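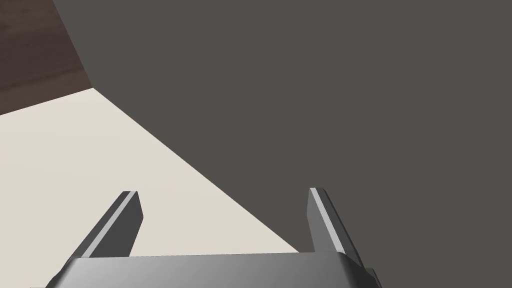
Render: Ramiro Pacheco, Niletik simulator, wrist view

Comparing two parallel grippers before buying one

Posted Wednesday, March 21, 2018

I have a Kirkegaard arm on the bench and no gripper I am happy with. The one it came with is a vacuum cup on a bracket, fine for cartons and useless for anything with a hole in it. There are two electric parallel grippers within my budget, the Cendale and the Trurkier, and neither supplier lends units to private customers. Both publish a model, so I spent the evenings of the past few weeks running the two of them in Niletik on a simulated copy of my arm and writing down what happened.

The setup first. The arm model is the manufacturer's own, with the joint limits tightened to match mine. The controller is the same position controller I run on the real arm, compiled against the simulator instead of the serial driver. Each gripper is bolted to the flange through a plain disc with the right thickness. The camera sits behind the palm and slightly above it, looking out along the fingers, which is where I would mount the real one. The render at the top is from that camera with the Cendale fitted and the fingers open on nothing.

That view was worth having on its own. I had assumed the palm housing would stay out of the way. It doesn't. On the Cendale it fills the bottom of the image from one side nearly to the other, and everything directly under the palm is lost. The fingers are thin flat plates, so they hide very little themselves, but the housing is wide and the camera cannot see over it unless it is raised or pitched down. I tried raising it. Past a certain height the bracket hits the forearm when the wrist is folded back, so I have gone for pitch instead, and accepted losing some of the far side of the table.

The Trurkier has a narrower and taller body. Less of the bottom of the view is lost, but the body reaches further up the middle, exactly where the object is during the last part of the approach. I prefer the Cendale for this. A blind strip along the bottom is easy to plan around. A blind patch in the middle means the last correction has to be made early and trusted.

Now the textures, because Ramiro Pacheco pointed this out and I had missed it. The large charcoal surface in the render has no markings on it at all. It is a flat colour. The cream one is nearly as bad, with a bit of faint shading and nothing else. The wood grain in the corner is the only surface a feature tracker has any chance with. I was using a visual tracker to estimate drift between the camera and the flange, and it was giving suspiciously noisy figures whenever the wrist turned towards the dark side. There was nothing there for it to hold on to. What it did hold on to were the bright stripes along the finger edges, and those move with the gripper, so the tracker concluded that the arm was standing still while it was travelling. I masked the gripper out of the image and the false lock went away. It then reported no features, which is at least correct.

I have left the plain surfaces in. My real bench has a grey mat on it and behaves in much the same manner.

Lighting is even throughout and nothing casts a shadow on the background. I turned shadows off to get the run time down. For a grasp test driven by known object positions this makes no difference. For anything using the camera to decide where to go, it probably flatters the result, and I would turn them back on before believing it. I have kept the two kinds of test apart below for that reason.

The grasp test

Eight objects: a short length of pipe, a hex nut, a jar lid, a matchbox, a plastic bottle, a bearing, a screwdriver, and a wooden block with one chamfered corner. Positions were known to the controller with noise added in the plane of the table. Each attempt was an approach from above, close, lift, hold, and a shake at the wrist. It passed if the object was still between the fingers at the end. Attempts that ended in a planning failure were thrown out before counting, as they say more about the planner than the gripper. The split between grippers was as near even as the discards allowed.

Total attempts counted: 1,753
Drops, Cendale: 96
Drops, Trurkier: 67

So the Trurkier is ahead, and by enough that I don't think it is luck. The pattern of the failures matters more to me than the totals, though. Most of the Cendale drops were the jar lid and the bearing. Both are round and low, and the Cendale fingers are flat all the way down to squared tips. On a round object the contact is one line per finger, and if the two lines are not opposite each other the object rotates out during the lift. The Trurkier model has a shallow vertical groove in each fingertip, which gives two lines of contact per side and stops the rotation.

To check this I swapped the tips. Both makers publish the finger as a separate part, and the bolt pattern on the Cendale is simple enough that I could draw a grooved pad for it in an evening. With the pad on, I repeated the lid and bearing attempts only, and the difference between the two grippers on those objects more or less disappeared. I have not added those runs to the totals above, as it would be comparing a modified gripper with a standard one.

The matchbox went the other way. Flat tips are better on it, and the Trurkier tended to crease the sides in. I say crease, but the simulator treats it as a rigid box, and what I saw was a tilt caused by the groove edges meeting the faces at slightly different heights. On a real matchbox I would expect damage.

Neither gripper had any trouble with the block, chamfer included. The screwdriver was fine provided the grasp was near the balance point and poor everywhere else, with both.

Contact settings

I would not put much weight on any of this without saying what the contact model was doing. Niletik defaults to a fairly soft contact with high friction, and on the defaults almost nothing is dropped by anything. You can pick up the bearing by one edge. I lowered the friction until the simulated vacuum cup bracket, pushed sideways against the block, slid at the same angle as the real one does on my bench. That is a crude calibration for one pair of materials. Neither gripper uses that material on its fingers, as far as I can tell from the drawings. The ranking between the two did not change across the range of values I tried. The totals changed a lot.

The time step also matters. With the default step the fingers jitter when closed hard on a rigid object, and the jitter walks the nut out of the grasp. I halved the step and it stopped. Anybody using the published Cendale model should do this first, as its fingers are light and its gain is set high.

The camera test

A smaller one. Same objects, but the position came from the wrist camera and the controller servoed towards it until the object went out of sight, then finished on the last estimate. I only have proper results for the Cendale, as the Trurkier mount needs a longer bracket and I have not settled the angle yet. The average blind distance at the end was about 67 mm with the camera in its original position. Pitching it down shortened this to the point where the final estimate was good enough for everything except the nut, which is small enough for the controller to be on the wrong side of it.

One oddity. The small protrusion low on the right of the Cendale body shows up in the corner of the camera view, and my segmentation code took it for part of an object more than once. It is in the published model, and I assume it is also on the hardware. It is dark grey, as are half the things I want to pick up. It is now under the same mask as the fingers.

Controller notes

The Cendale takes a target width and a force limit and reports width back. The Trurkier takes a target width and a speed, and the force limit is a stored parameter that has to be written separately. According to the manual it should not be written during motion. For my purposes this is a real nuisance, as I change the force between objects and would have to stop, write, and resume. In simulation I can write to it whenever I like. I added a delay to copy the documented behaviour, and it slowed the cycle noticeably without affecting the drops.

Both have a usable description of the protocol. The Trurkier one is better written. The Cendale one contradicts itself on byte order in the status message, and I had to ask. The reply came the next day and was right.

Where this leaves me

I am leaning towards the Cendale with my own grooved pads. The force interface suits the way my code is written, the view past it from the wrist is more useful to me, and the fault I found with it is in a part that can be unbolted and replaced. If I were buying one to use exactly as supplied I would get the Trurkier.

Still to do: the Trurkier camera bracket, the same grasp test with shadows and a textured mat, and a proper friction figure for the pad material, for which I need to get hold of a sheet of it. I would like the real gripper on the arm by September. Ramiro has asked for the mask files and the pad drawing, and I will put both in the usual folder once I have renamed things sensibly.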